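손목 카메라 영상에서 그리퍼 지우기: 자기 몸 마스크 만드는 법

지난번 글에서 시각 오도메트리를 손목 카메라에 붙이는 데까지 했는데, 댓글이랑 메일로 제일 많이 온 질문이 이거였어요. "팔을 움직이는데 카메라 위치 추정값이 제자리에 있어요." 저도 똑같이 당했습니다. 팔은 분명히 30센티는 갔는데 궤적 창에는 점 하나가 콕 찍혀서 꼼짝을 안 하더라고요. 처음엔 토픽 이름을 잘못 썼나 싶어서 그날 저녁을 통째로 날렸어요.

원인은 그리퍼였습니다. 손목에 달린 카메라는 그리퍼랑 같이 움직이니까, 영상 안에서 그리퍼는 늘 같은 자리에 있죠. 그런데 특징점 검출기는 그런 사정을 모르잖아요. 나사 머리, 링크 모서리, 패드 끝처럼 대비가 센 곳은 검출기가 아주 좋아하는 먹잇감이고, 매 프레임 같은 자리에 있으니 추적도 기가 막히게 잘 됩니다. RANSAC이 보기에는 "안 움직였다"는 쪽이 다수결로 이기는 거예요. 배경이 밋밋하면 더 심하고요.

그래서 오늘은 자기 몸 마스크(self mask)를 만들어서 검출기 앞에 끼워 넣는 걸 합니다. 저는 저희 팀 도구 모음인 Tultby 안에 넣어서 쓰고 있는데, 코드는 OpenCV랑 NumPy만 있으면 따로 돌아가게 적어 둘게요.

준비물

파이썬 3, OpenCV, NumPy. 그리고 손목 카메라 영상과 그리퍼 벌림 값이 같이 기록된 로그가 필요합니다. 벌림 값이 없으면 5단계는 건너뛰고 제일 크게 잡은 마스크 한 장으로 가도 돼요. 손해는 좀 보지만 안 쓰는 것보다 훨씬 낫습니다.

카메라 노출은 고정해 두세요. 자동 노출이 켜져 있으면 그리퍼 밝기가 프레임마다 출렁거려서 2단계가 망가집니다. 초점도 마찬가지고요.

URDF로 렌더링하면 안 되나요?

됩니다! 모델이 정확하고 손-눈 보정이 잘 되어 있으면 그게 제일 깔끔해요. 관절값 넣고 실루엣을 뽑으면 끝이니까요. 근데 저희 그리퍼는 손가락 패드를 몇 번 바꿔 끼웠고, 작은 커넥터랑 케이블은 모델에 아예 없어요. 렌더링한 실루엣을 영상에 겹쳐 보니까 딱 특징점이 잘 잡히는 가장자리에서 몇 픽셀씩 어긋나더라고요. 마스크가 몇 픽셀 안쪽으로 들어가면 검출기는 그 틈을 귀신같이 찾아냅니다. 그래서 저는 영상에서 바로 뽑는 쪽으로 갔어요. 모델이 좋으신 분들은 나중에 두 마스크를 OR로 합쳐도 됩니다.

1단계. 로그 모으기

팔을 이리저리 움직이면서 영상을 녹화합니다. 여기서 핵심은 배경이 골고루 바뀌는 거예요. 한 방향으로만 쓱 지나가면 배경의 일부가 계속 비슷한 색으로 남아서 그리퍼로 오해받습니다. 저는 손목을 돌리고, 기울이고, 천장 쪽도 보게 하고, 작업대에 가까이 갔다가 멀어지기도 합니다. 손목 회전을 꼭 넣으세요. 직선 이동만 한 로그보다 결과가 눈에 띄게 좋아요.

제가 이번에 쓴 건 381장입니다. 원래 영상에서 띄엄띄엄 뽑은 거고요. 연속 프레임을 다 쓰면 서로 너무 비슷해서 장수만 많지 정보는 안 늘어나요.

녹화하는 동안 그리퍼는 한 벌림 상태로 둡니다. 다 벌린 상태로 한 번, 다 닫은 상태로 한 번, 이렇게 따로따로요. 섞어서 찍으면 손가락 자리의 값이 왔다 갔다 해서 배경처럼 보이게 됩니다. (제가 맨 처음에 그렇게 찍었고, 손가락 없는 그리퍼 마스크가 나왔어요.)

2단계. 픽셀별 표준편차 구하기

생각은 단순합니다. 그리퍼가 있는 픽셀은 값이 거의 안 변하고, 배경은 많이 변한다. 그러니까 픽셀마다 표준편차를 구해서 낮은 곳을 고르면 됩니다.

import cv2
import glob
import numpy as np

paths = sorted(glob.glob("open/*.png"))
s = None
s2 = None
for p in paths:
 g = cv2.imread(p, cv2.IMREAD_GRAYSCALE).astype(np.float64)
 if s is None:
 s = np.zeros_like(g)
 s2 = np.zeros_like(g)
 s += g
 s2 += g * g

n = len(paths)
mean = s / n
var = np.maximum(s2 / n - mean * mean, 0)
std = np.sqrt(var)

전부 메모리에 쌓아서 np.std를 불러도 되는데, 해상도가 높으면 노트북이 헉헉대니까 합이랑 제곱합만 들고 가는 방식으로 했어요. float64로 바꾸는 거 빼먹지 마시고요. uint8인 채로 제곱하면 오버플로가 나서 아주 예술적인 그림이 나옵니다.

std를 한 번 그림으로 저장해서 눈으로 보세요.

v = cv2.normalize(std, None, 0, 255, cv2.NORM_MINMAX)
cv2.imwrite("std_open.png", v.astype(np.uint8))

그리퍼 모양이 검게 떠오르면 성공입니다. 흐릿하면 1단계로 돌아가서 더 다양하게 움직여 주세요.

3단계. 문턱값 정하기

여기서 다들 오츠(Otsu)를 쓰고 싶어 하시는데, 저는 말리고 싶어요. 손가락 사이로 보이는 배경이 어중간한 값을 갖는 경우가 많아서 오츠가 자꾸 그쪽까지 먹어 버립니다. 저는 그냥 손으로 정했어요. 제 카메라에서는 9가 맞았습니다. 여러분 카메라에서는 다를 거예요. 센서 잡음이랑 그리퍼 표면 반사에 따라 달라지니까 히스토그램을 한 번 그려 보고 골짜기를 찾으세요.

T = 9
raw = (std < T).astype(np.uint8) * 255

금속 부분이 말썽을 부립니다. 은색 나사 머리는 손목이 돌 때마다 조명을 다르게 반사해서 표준편차가 확 올라가요. 그러면 마스크에 나사 크기만 한 구멍이 뽕뽕 뚫립니다. 하필 그 나사가 특징점이 제일 잘 잡히는 데라서 구멍을 놔두면 마스크를 쓴 보람이 없어요. 다음 단계에서 메웁니다.

반대로 배경인데 표준편차가 낮은 곳도 생깁니다. 하얗게 포화된 작업대가 대표적이에요. 값이 255에 붙어 있으니 아무리 움직여도 안 변하는 걸로 나오죠. 이건 평균값을 같이 보면 걸러낼 수 있습니다.

raw[mean > 245] = 0

그리퍼가 흰색이면 이 줄을 쓰면 안 됩니다! 저희 건 검은색이라 괜찮았어요.

4단계. 구멍 메우고 조각 버리기

순서는 닫기 연산, 작은 조각 제거, 안쪽 구멍 채우기, 팽창입니다.

k = cv2.getStructuringElement(cv2.MORPH_ELLIPSE, (9, 9))
m = cv2.morphologyEx(raw, cv2.MORPH_CLOSE, k)

num, lab, st, _ = cv2.connectedComponentsWithStats(m)
h = m.shape[0]
keep = np.zeros_like(m)
for i in range(1, num):
 bottom = st[i, cv2.CC_STAT_TOP] + st[i, cv2.CC_STAT_HEIGHT]
 if bottom >= h - 2:
 keep[lab == i] = 255

영상 아래 테두리에 닿는 덩어리만 남기는 겁니다. 저희 그리퍼는 늘 아래쪽에서 올라오니까 이 조건 하나로 잡다한 조각이 싹 사라져요. 카메라를 거꾸로 다셨으면 위쪽 테두리로 바꾸시고요. 면적 기준으로 제일 큰 덩어리만 남기는 방법도 있는데, 손가락이 몸통과 끊어져 보이는 각도에서는 손가락이 통째로 날아갑니다. 끊어진 손가락은 아래 테두리 조건에서도 똑같이 날아가니까, 그런 분들은 면적 하한을 두고 조각 몇 개를 더 살려 주세요.

안쪽 구멍은 윤곽선으로 채웁니다.

cs, _ = cv2.findContours(keep, cv2.RETR_CCOMP, cv2.CHAIN_APPROX_SIMPLE)[-2:]
inv = cv2.bitwise_not(keep)
num, lab, st, _ = cv2.connectedComponentsWithStats(inv)
for i in range(1, num):
 if st[i, cv2.CC_STAT_AREA] < 381:
 keep[lab == i] = 255

앗, 첫 줄의 findContours는 예전 방식 흔적인데 지금은 안 써도 됩니다. 지우셔도 돼요. 지금 방식은 반전시킨 다음 작은 덩어리를 메우는 거고, 면적 기준 381은 프레임 수랑 똑같죠? 딱히 의미는 없고 나사 구멍보다 넉넉히 크기만 하면 됩니다. 너무 키우면 링크 사이로 보이는 배경까지 메워지는데, 저는 그 틈은 차라리 메우는 쪽을 좋아해요. 좁은 틈으로 보이는 배경은 테두리가 전부 그리퍼라서 어차피 쓸 만한 특징점이 안 나오거든요.

마지막으로 팽창.

k2 = cv2.getStructuringElement(cv2.MORPH_ELLIPSE, (13, 13))
mask_open = cv2.dilate(keep, k2)

13짜리 커널이면 바깥으로 6픽셀 늘어납니다. ORB 패치 크기를 생각하면 더 늘려야 맞는데, 그러면 손가락 사이 공간이 좁아져서 타협을 봤어요. 경계에 걸친 특징점이 거슬리시면 조금씩 올려 보세요.

5단계. 벌림 값에 따라 마스크 바꾸기

마스크를 다 벌린 상태 하나로만 쓰면, 손가락을 닫았을 때 손가락이 마스크 밖으로 튀어나옵니다. 그렇다고 모든 상태를 OR로 합쳐 버리면 손가락이 지나가는 길이 전부 가려져서 가운데가 뻥 뚫린, 아니 꽉 막힌 영상이 되고요. 저희 영상에서는 가운데가 제일 쓸모 있는 곳이라 너무 아까웠어요.

그래서 벌림 단계별로 마스크를 만들어 두고 실시간으로 고릅니다. 저는 6단계로 나눴어요. 각 단계마다 로그를 따로 찍어야 해서 좀 귀찮은데, 팔 움직임은 같은 스크립트를 반복 재생하면 되니까 커피 한 잔 하고 오면 끝나 있습니다.

masks = [cv2.imread("mask_%d.png" % i, 0) for i in range(6)]

def pick(opening):
 x = np.clip(opening, 0.0, 1.0) * 5
 a = int(np.floor(x))
 b = int(np.ceil(x))
 return cv2.bitwise_or(masks[a], masks[b])

opening은 0이 닫힘, 1이 다 벌림으로 정규화한 값이에요. 이웃한 마스크 2장을 OR로 합치는 건 Brayden Ouellet이 리뷰에서 알려 준 방법입니다. 제 원래 코드는 제일 가까운 한 장만 골랐는데, 단계 사이에서 손가락 끝이 삐죽 나오는 문제가 있었거든요. 합치니까 조용해졌어요. 고마워요, Brayden!

그리퍼 값과 영상의 시각이 안 맞으면 손가락이 움직이는 동안 마스크가 뒤따라옵니다. 저희 드라이버는 그리퍼 상태가 영상보다 늦게 오는 편이라, 영상 시각에 맞춰서 앞뒤 값을 보간한 다음 pick에 넣습니다. 귀찮으시면 손가락이 움직이는 동안만 이웃 마스크를 한 장씩 더 합쳐도 되고요.

6단계. 검출기에 넣기

OpenCV 마스크는 0이 아닌 곳에서 검출합니다. 우리가 만든 건 그리퍼가 255니까 뒤집어야 해요. 이걸 안 뒤집으면 그리퍼에서만 특징점이 나옵니다. 네, 저도 해 봤어요.

orb = cv2.ORB_create(1000)
use = cv2.bitwise_not(pick(opening))
kp, des = orb.detectAndCompute(gray, use)

광학 흐름으로 추적하는 분들은 검출할 때만 마스크를 쓰고 끝내면 안 됩니다. 배경에서 태어난 점이 그리퍼 쪽으로 미끄러져 들어가서 가장자리에 딱 붙어 버리거든요. 추적이 끝난 뒤에도 점 위치를 마스크로 한 번 더 확인해서 들어간 점은 버리세요.

ok = []
for (x, y) in pts:
 xi, yi = int(round(x)), int(round(y))
 if 0 <= yi < h and 0 <= xi < w and use[yi, xi] > 0:
 ok.append((x, y))

왜곡 보정을 하신다면 마스크도 같은 맵으로 보정해야 합니다. 보간은 꼭 INTER_NEAREST로요.

색으로 하면 안 되나 싶을 때

"그리퍼가 검은색이니까 어두운 픽셀을 빼면 되지 않나요?" 하는 질문도 받았어요. 저희 자리에서는 이게 안 통합니다.

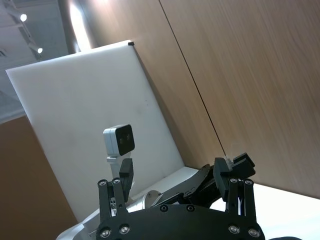

마지막 수정: 2020년 1월 26일

검은 손가락 바로 옆에 다른 팔의 검은 관절 하우징이 있고, 작은 카메라 앞면도 까맣죠. 오른쪽 손가락 끝 뒤에 있는 검은 부품은 밝기만 봐서는 패드랑 나눌 방법이 없어요. 밝기 문턱값으로 잘랐다면 이런 것까지 한꺼번에 사라집니다. 표준편차 방식은 색을 안 보고 "같은 자리에 계속 있나"만 보니까 이런 배치에서도 멀쩡해요.

그런데 마스크가 해결해 주지 않는 것도 있습니다. 손가락 뒤로 지나가는 흰 팔, 저건 우리 손목에 붙은 게 아니라서 자기 몸 마스크에는 안 들어갑니다. 서 있으면 그냥 좋은 배경이고, 움직이면 골칫거리예요. 저는 지금은 RANSAC에 맡기고 있는데 팔이 가까이 와서 화면을 많이 차지하면 질 때가 있습니다. 상대 팔의 관절값을 받을 수 있으면 그 팔만 렌더링해서 가리는 게 정석이고, Nirirach 쪽 코드에 그 기능이 들어갈 예정이라 기다리는 중이에요.

흰 판도 조심하세요. 넓은데 얼룩 조금 말고는 무늬가 거의 없어서 특징점이 잘 안 나옵니다. 그리퍼를 가리고 나면 이런 각도에서는 나뭇결 벽이 일을 거의 다 해 줘야 하는데, 손목이 빨리 돌면 결이 번져서 점 수가 뚝 떨어져요. 오른쪽 작업대는 하얗게 날아가다시피 해서 기대를 안 하는 게 좋고요. 마스크를 넣고 나서 "오히려 추적을 더 자주 놓쳐요" 하시는 분들은 십중팔구 이 경우입니다. 예전에는 그리퍼 점들이 빈자리를 채워 줘서 안 놓치는 것처럼 보였던 거예요. 틀린 답을 내면서요. 손목 속도를 낮추거나, 노출을 줄이고 조명을 올리거나, 검출기 문턱값을 내려 보세요.

천장의 동그란 조명은 코너로 잘 잡히긴 하는데 저는 좀 못 미더워합니다. 빛이 번지면 중심이 조금씩 움직이더라고요. 포화된 덩어리 주변을 몇 픽셀 같이 가리는 옵션을 넣었고, 설정 이름은 mask_highlights입니다. 기본값은 꺼짐이에요.

확인하는 법

제일 쉬운 확인은 누적 그림입니다. 로그 전체를 돌리면서 검출된 점을 빈 영상에 1씩 더하세요.

for p in kp:
 x, y = map(int, p.pt)
 acc[y, x] += 1

배경에서 나온 점은 사방으로 흩어지고, 그리퍼에서 나온 점은 한 자리에 쌓입니다. 그림에 유난히 밝은 점이 보이면 거기가 마스크가 새는 곳이에요. 저는 왼손가락 윗부분 나사 자리에서 하나 찾았고, 4단계 닫기 커널을 조금 키워서 막았습니다.

두 번째로는 팔의 순기구학 궤적이랑 비교해 보세요. 손-눈 보정값만 있으면 되고, 처음과 끝을 같은 자세로 맞춘 로그를 쓰면 돌아왔을 때 얼마나 어긋나는지도 바로 보입니다.

자주 나오는 문제

마스크가 어느 날부터 안 맞아요. 카메라 브라켓 나사를 확인하세요. 살짝만 돌아가도 마스크 전체가 밀립니다. 저는 시작할 때 가장자리 몇 군데를 저장된 평균 영상이랑 비교해서 어긋나면 경고를 띄워요.

물건을 집으면 다시 멈춰요. 집은 물건도 손목이랑 같이 움직이니까 그리퍼나 마찬가지입니다. 집은 동안에는 손가락 사이 영역을 다각형으로 통째로 가리는 게 제일 간단해요.

패드를 바꿨는데 다시 찍어야 하나요? 네. 모양이 조금이라도 다르면 찍으세요. 다 벌린 상태만 먼저 찍어서 겹쳐 보고, 차이가 팽창 여유 안에 들어오면 그냥 쓰셔도 되고요.

Skometti 설정 파일을 쓰시는 분들은 mask_dir에 절대 경로를 적어 주세요. 상대 경로를 적으면 에러도 없이 마스크를 안 씁니다. Grewal 브랜치에서는 고쳐졌는데 아직 합쳐지지 않았어요.

다음 글에서는 그리퍼 상태랑 영상 시각 맞추는 부분을 따로 다룰게요. 5단계에서 대충 넘어간 보간 코드도 그때 올리겠습니다.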